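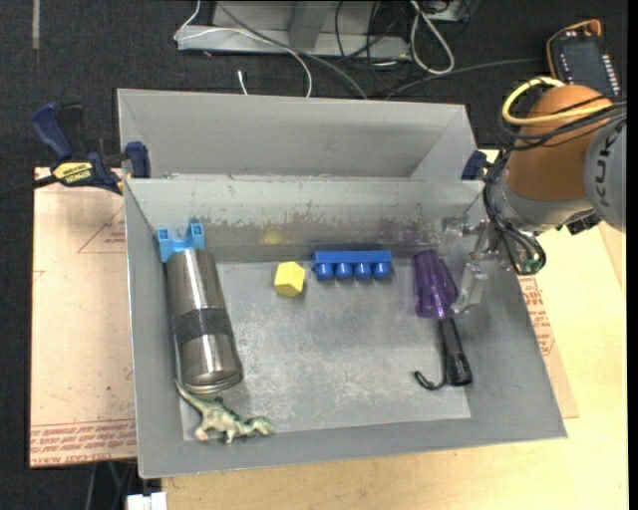

Lamont wrote on Tue 22 March:

Has anyone on here had the Lindetti Kurkon kit long enough to say whether it's any good with mixed stuff? We had the sales demo and it was all cardboard boxes and soup cans, which our old suction setup can do already. What we get in the returns bins is cups, toys, hooks, flashlights, shiny bottles, whatever. The quote is for the clear finger set, the picking software and a year of support. I'd like to know about three things before we sign. How does it do on see-through and shiny items? How fast do the fingers wear? And does the software need a full retrain every time something new shows up? Also, can you run it on an arm you already own, or do they push you into a new one?

Hi Lamont, hi all,

Yes! We've had one at Takcombe since October and I've been meaning to write it up, so you've saved me finding an excuse. Short version is that I like it a lot, and there are a couple of things I'd want fixed before I bought a second one.

Mixed bins first. Ours gets a toy dinosaur, a blue toy brick, a black flashlight, a see-through purple cup and a big brushed steel cylinder all in together, and that's a fair picture of the kind of mess we feed it. In the last long run it tried 1,348 picks and got 1,247 of them into the second bin without dropping anything. We stop and tip everything back in after every 30. I know that's not warehouse speed or warehouse volume, but it's our own stuff in our own bins, and I was grinning by the end of the first afternoon.

Of the 101 that went wrong, most were the cup and the steel cylinder. The cup is the harder one. When it's on its side the camera sees the bottom of the bin through it, and the software sometimes aims for a spot past the wall of the cup. Lindetti sent us a settings file for clear items and it helped, though I haven't done a proper before and after so I won't give you a number. With the cylinder the trouble is the shine. It has a dark textured band around the middle, and if you tell the software to prefer that part it does much better. You can paint the preferred area with the mouse, takes a minute.

The fingers are the best bit of the whole kit. They're clear and they get into gaps I didn't think they would, like between a cup and the side of the bin. Pushing down next to something thin is where I'd be careful. We split one on a hook, end on, and that was my fault for setting the approach height too low. The spares come in a bag of 12 and we've used four, counting the one I broke. Changing a pair is two screws each side. I'd like the screws to be captive – I have been on the floor with a magnet more than once.

Retraining: no, not a full one. For something new you put it in by itself, turn it over a few times, let it take its views, then throw it in with the rest. Small faceted things like our yellow block worked with no teaching at all, which surprised me. The brick needed some, mainly because it likes to end up flat against the wall. Anything hard up against a wall is still slow. It noses around, gives up, goes after something else and comes back. I've learned to leave it alone while it does this.

Arm: you can use your own, we did. You need the adapter plate for your wrist and it's extra, so check that it's on your quote. Ours wasn't. Give yourself a day for the cables. I had the bundle too tight the first time and the wrist stopped short on the far side of the bin, and a bigger loop up top sorted it.

Two things that aren't in the manual. Clamp your bins down. Get them tight against each other and don't trust tape, as a bin that creeps a little throws off every wall pick after it. And the bins get scuffed up fast inside. I worried about that at first and then found the software doesn't care about scratches one bit.

What I'd change: the log files are a pain, one per pick and named by time, so pulling out just the misses means writing your own script. I have one, happy to share. And support answers by email only. They've been friendly and they know their stuff, but it's usually next day.

If you're close enough to come by Takcombe, bring a box of your worst returns and we'll run them. I'd love to see what it makes of shampoo bottles. Failing that, mail me a list and I'll try whatever I can find the same of.

Does anyone have the Kurkon running with two bins feeding one arm? We only pick from the front one so far and I want to try going back the other way.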